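3.2 室内界面材料与混响感知

前一节讨论了住户对噪声来源的判断,本节转向室内界面本身。既有研究多以混响时间的实测值衡量居住空间的声学品质,较少考察住户如何描述同一房间内墙面、地面与家具对声音的影响。本研究在Hemby与Ridley两处住宅区发放问卷,回收有效答卷488份,并从中选取21户进行入户访谈。两处住宅区建成年代相近,户型差别不大,主要差异在于装修方式:Hemby的住户多保留交付时的硬质地面,Ridley的住户则普遍铺设了地毯或软木地面。

问卷结果显示,住户对“房间发空”“说话有回声”等表述的认同程度,与地面材料的关联强于与房间面积的关联。在硬质地面且墙面未作处理的起居室中,受访者更常提到电视对白听不清楚,需要调高音量,进而引起邻里之间的不满。值得注意的是,部分受访者将此类问题归咎于楼板隔声不足,并据此向物业提出维修要求。入户测量表明,其中多数住宅的楼板隔声量符合当地规范,问题主要出在室内吸声量偏低。两类问题在住户的日常语言中并无区分,均被称为“吵”。

家具的作用较为复杂。体量较大的布艺沙发与书架对中高频声能有明显的吸收或扩散作用,住户对此也有直观认识,几乎所有受访者都记得搬入初期房间“特别响”。木质桌柜的吸声能力有限,但其表面朝向和摆放位置会改变早期反射声的路径,在面积较小的房间内,这一影响可以被察觉。本文对室内界面的讨论限于墙面、地面和大件家具表面(见图2),窗帘、床品等织物另行统计,不计入本节的材料分类。

访谈还涉及住户改善声环境的意愿。铺设地毯是最常被提及的措施,其次是更换窗帘。愿意在墙面加装吸声板的受访者很少,主要顾虑是外观与费用。Đặng住宅改造项目曾向住户提供免费的墙面吸声构件,但安装后有住户自行拆除,理由是不便悬挂画框。由此可见,声学性能的提升若以牺牲墙面的使用功能为代价,难以长期维持。Brasdale的同类项目改为在顶面布置吸声材料,保留率较高,但层高较低的户型不宜采用。

上述结果对测量方法亦有提示。规范规定的混响时间测量通常在空房状态下进行,所得数值与入住后的实际情况相差较大。本研究在21户中均于家具就位后测量,每户布置2个声源位置,测量期间关闭门窗与通风设备。受条件所限,各户测点数量未能完全统一,低频段数据的离散程度较高,因此本节仅就中高频段作出比较,低频段结果列于附录,供后续研究参考。

此外,年龄因素不宜忽视。年长受访者对言语清晰度的不满明显多于年轻受访者,即使在混响时间相近的房间中亦是如此。本文在统计模型中将年龄作为控制变量,但未对受访者进行听力测试,故不能排除听力差异对评价结果的干扰。

图2 室内硬质界面:灰色墙面、灰色地面与红棕色木质表面
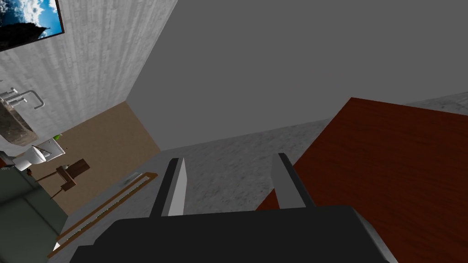
Lâm Thái在评议意见中写道,本节把“发空”与“有回声”合并为一个指标,似乎过于简化。前者在不少住户口中还包含陈设稀少的视觉印象,建议作者将两项分开报告,并说明问卷中两种表述的先后次序是否作过轮换。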